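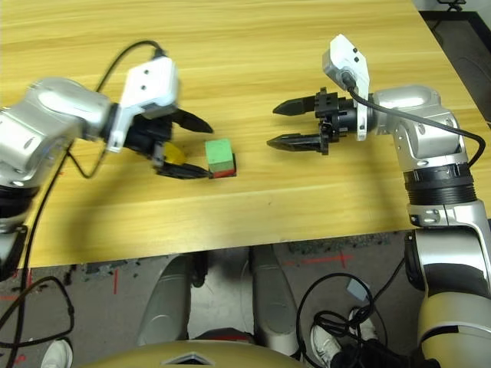
Rhiannon Penry thinks we should buy the second station complete and stop trying to assemble it from parts. Her argument, pencilled on the draft budget, is that every item we leave off the order comes back as a small purchase later, with its own carriage charge and its own wait. She would take the Ilturow bundle with arms, wrist cameras, table and mounting, and cut something else to pay for it.

I went through the draft again with that in mind.

Sun 8 January, station planning, cube task

Scope is unchanged. The two-arm pick and handover work on the cubes carries on at the present station until the second is running at Imthorpe. The second must reproduce the first closely enough for a program to move over with a calibration and no rewriting. That fixes the grippers (same two-finger type both sides) and the wrist camera mounting. It does not fix the table, the cable routing or the lighting, and most of my doubts are about those.

Money available this financial year: enough for the arms and grippers, plus 700 for everything around them. Pounds, before VAT. The bundle does not fit inside that. The parts route does, if the list below holds.

Table. Any flat surface of the right height will take the cubes, but the camera people like pale wood as background and I would keep it. The front edge wants to be straight and square to the robot, as we register from it. Iyer can cut one to our drawing. Their quote includes the legs and excludes delivery. Ask again whether they will make the top in a single board. A join gives the edge finder a second line to lock on to, and I lost most of an afternoon to that before Christmas.

Cables. The wrist camera leads need slack for the full joint travel, and whatever slack the arm is not using has to go somewhere. Present practice is to let it go to the floor. I don't want to copy that at Imthorpe. Two options:

Sleeve and clips along the arm. Cheap, fitted in a morning, has to come off whenever a lead is changed.

Overhead boom with a spring return. Tidier, dearer, and needs something to bolt to. Imthorpe has a suspended ceiling, so it would mean a post.

Going with sleeve and clips. If the leads start failing at the connector we look at the post again.
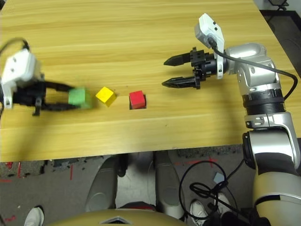

Cubes in a row, green one in the left gripper.

Cubes. These are the cheapest things on the list and the ones we argue over most. A set of 4 costs next to nothing from the educational supplier, and the paint does not last under the fingers. Colour segmentation is set on the clean faces. Once a top face gets marked, the threshold has to be opened up to keep it, and then yellow starts to pick up patches of bare wood. Red has given no trouble. Green is in between.

The alternative is dyed-through material cut to size, where a scuff shows the same colour underneath. Hurkach do a foam block and a solid one. Foam grips well but takes a set if left clamped, so I would go solid. Priced 18 of them, which covers both stations with spares. Still small against the rest of the budget, and it removes one variable from the comparison between stations. Put down as essential.

Fingers. We have been treating these as part of the gripper. They are a consumable and should be costed as one. The pointed black ones are right for the cubes and I see no case for changing the shape. One spare pair per gripper, held in the drawer at each site, with the part number written on the bag this time. The last pair went on back to front and nothing was noticed until the calibration.

Lighting. Overhead light comes back off the table straight into the wrist camera when the gripper is low. The exposure then follows the bright patch and the cube goes dull. Lowering the exposure by hand works and has to be redone each session. Two things worth pricing:

1. A diffuser panel under the existing fittings. No change to the robot at all.

2. A matt finish on the new table top. Iyer say they can do it, small extra, adds a week. 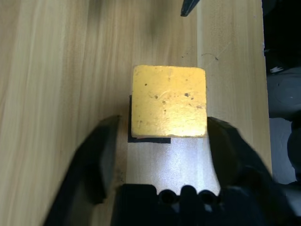
3. Polarising film over the wrist camera lenses. Costs light, which we are short of at close range. Listed for completeness; I would not buy it.

Taking 1 and 2 together. The diffuser can be tried here first, so if it does nothing we are out one panel.

Wrist cameras. The Ilturow bundle has a newer module than ours. On paper it is better in every respect, and that is the trouble with it: two stations with different cameras are two calibrations and two sets of thresholds. I would sooner buy the old module while it is still sold, and one extra for the shelf. Rhiannon disagrees and would change both stations to the new one in a single go. That is reasonable if the money for four modules can be found. It can't this year.

Running total. Table with matt top, sleeve and clips, cubes, spare fingers and diffuser come to 567. That leaves 133 for carriage, a floor box and whatever I have left out. Carriage on the table is the unknown, as Iyer want the floor level and the door width before they will quote it. The spare camera is in the arms and grippers line, where it ought to have been from the start.

The floor box needs a decision soon. The connectors should be off the walking route, and at Imthorpe the route runs behind the robot. Either the box goes under the table, where it fouls the legs of the stand in some positions, or it goes against the wall with longer leads. Longer leads mean going past the length the camera maker supports without a repeater. I have measured the under-table position twice and got two different answers, so that drawing is not to be trusted yet.

On the handover task: both grippers work over the same patch of table, and the cell has to be laid out with that in mind.

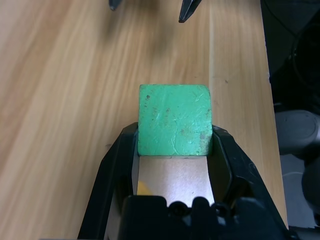
The second arm has to be able to wait above the cube with its fingers clear of the one doing the holding, and the parking height depends on where the bases sit relative to the table edge. Move the table back a little at Imthorpe to gain floor space and the parking pose goes with it. So the table position goes on the drawing as a toleranced dimension, with the registration edge as datum, and the floor gets taped before anything is delivered.

Dates. The arms have the long lead time. If the order goes in with this budget they come in May, and the table need not arrive before then. Storage at Imthorpe is poor, so earlier is no advantage.

Still to do:

Door width and floor level at Imthorpe, to Iyer.
Hurkach to send one solid block in each colour before we commit to the lot. Check the red and the green under the wrist camera with the diffuser fitted.
Re-measure the stand with the tape hooked on the table edge.
Ask Ilturow how long the old camera module stays on the list, and get the answer in writing.
Send the revised sheet to Rhiannon with the bundle price beside it, so the difference is on one page.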